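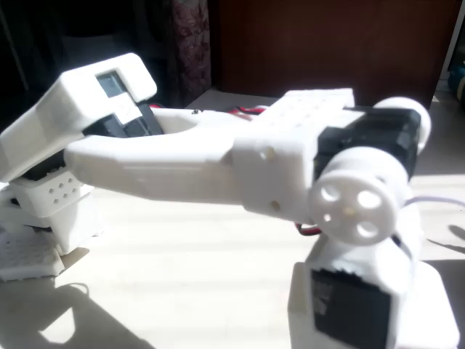 Sunshine on the white tabletop, with the maroon floral curtain behind.

2 min read
76 shares | 55 comments

Sunny room in Mirnlow opens its door again after a summer of sewing and scrubbing

There can't be many nicer spots to sit in Mirnlow on a bright day than the back room at Adeleke House, and we are very glad to report that it is open again after being shut for most of the summer (longer than anyone had hoped, it must be said, but these things do drag on).

Regulars will remember the old blinds, which stuck halfway and let in a draught. They have gone, and in their place are patterned curtains with a maroon floral design, made up from a roll of cloth bought at Mundell Fabrics in Vernholm. The dark brown wood has been kept and given a good going over with polish, and it looks lovely next to the maroon.

The white table stays too, you'll be pleased to hear! There was talk in the spring of swapping it for something darker that wouldn't show the tea rings, but so many people spoke up for it that the idea was quietly dropped. It does catch the light beautifully when the sun comes in, and anybody who sews or does fiddly work with their hands will know how much difference that makes.

The work came to £2,754 in all, most of it raised at the plant sale and the two soup lunches, with a last £100 dropped through the letterbox in a plain envelope. Whoever you are, thank you, and do come in and have a look at what it went towards.

The room is open from 10am until 4pm, and the kettle is usually on by quarter past. You can bring your own project or just a book, and there's no need to book a seat unless you are coming as a group. If you have the sun in your eyes, please do draw the curtains, but go gently with the left-hand one for now as the hem is only tacked. It will be finished properly before the end of August, along with a pair of matching cushions if the cloth stretches that far.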